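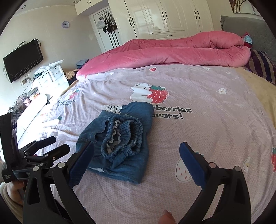
Figure 2. Denim garment with gathered waistband and lace trim, on printed bedding.

3.2 Wear and repair of trimmed denim

Households in Trullden kept a laundry diary for nine weeks, beginning in April. Each entry gave the wash temperature, the drying method and any mending done. Most denim was washed at 40 degrees with other coloured items. Repairs to trim were recorded separately from repairs to the cloth, following Munshi and Gazi. Five diaries were left out as incomplete. Where lace had been sewn to denim, respondents mostly mended by hand and seldom replaced the whole strip. Elastic was replaced less often than either. 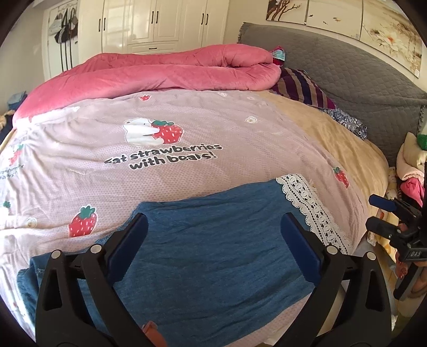
3.3 Coding of diary entries

Abeysekara and Jayasinghe coded the entries separately and settled differences by discussion.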